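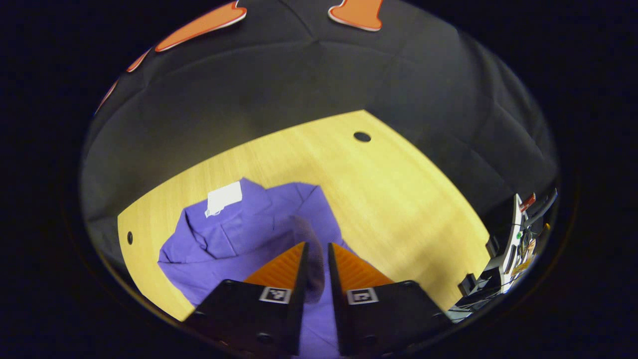 # Hand-Held Gripper Kits for Cloth: Talking to the People Behind the Tovelar

Gastier sells the Tovelar as a kit: two rigid black fingers, a set of orange ridged pads, printed markers for the fingers, a wide-angle camera mount, and the handle that ties them together. The company's product lead and its support engineer spent an hour answering questions by phone on a Sunday. Both asked to be identified by role only.

The first question was why a hand-held tool should cost what it does when it has no motors in it. The product lead did not dispute the premise. "You are paying for the fingers being the same every time," the lead said. "If a customer records 1000 grasps with one unit and then breaks it, the replacement has to close on the same line. That is a machining cost, and we don't hide it." The kit is priced at 275 dollars with one set of pads. Extra pads come in packs of 4.

The pads were the subject of most of the call. Smooth pads, the support engineer said, do well on cartons and badly on garments. "Cloth slides out sideways when you lift. You pinch a fold, you raise it, and the fold rolls between the faces. The ridges stop the roll." The engineer recommends approaching a garment from above with the fingers open, letting a fold stand up in the gap, and closing slowly. On thin knits the ridges can leave a temporary impression. Gastier lists this in the manual under known limits.

Asked whether the operator's choice of fold matters, the engineer was firm. "It matters more than the pad. A person will go for the bunched part every time, and that gives you a good lift and a poor data set. We tell people to take flat edges as well, and seams, and the corner by the label." The manual suggests that misses be kept in the recording, marked as such.

Each finger carries a small square black-and-white marker below the pad. The camera reads the pair to work out how far apart the fingers are, and no encoder is fitted. I asked how the reading holds up when fabric rises in front of the markers. The engineer said that one covered marker is tolerable and two are not. "The software holds the last width and flags the stretch. You can filter on the flag later. With a thick sweater you will see plenty of flags." The markers are printed separately and can be replaced, though the finger then needs to be recalibrated, a step the manual puts at the end of a chapter few people will reach.

The wide lens drew mixed comments even from its sellers. It bends straight table edges into curves and gives up the corners of the picture to black. In return the operator rarely loses the work from view. "People see the first recording and ask for a narrower lens," the product lead said. "We did try one. The garment left the picture whenever the wrist turned." The distortion can be removed with the supplied calibration file. Gastier advises training on the raw picture where possible and correcting it only for display.

Background came up next. The engineer prefers a plain, matte cloth behind the table, and a tabletop pale enough that the edge of a colored garment stands out. Strong light from one side will wash out pale wood, and the engineer suggested turning the lamp to the wall before touching the exposure settings. Decoration on the backdrop does no harm, in the engineer's view, provided it changes between sessions.

The obvious comparison is with the Urkum, which has soft fingers and a narrower opening. The product lead conceded two points to it: it is lighter, and its fingers forgive a bad approach. "Ours don't bend. If you press down into the table, the table pushes back and you feel it in the wrist." The lead regards that as useful for the operator. I found it tiring after 60 minutes with the loan unit, and said so. A wrist strap is planned for March — it will be sold separately.

Export was the weakest part of the conversation. The kit writes its own file format, with a converter for Talukder, the labeling package many small labs already use. The converter drops the marker flags. The engineer called this a known fault and gave no date for the fix. Until it arrives, anyone planning to work with clothing should keep the original files and apply the flags before converting.

Spare fingers are sold only in matched pairs. The fasteners are standard and the tool for them is in the box.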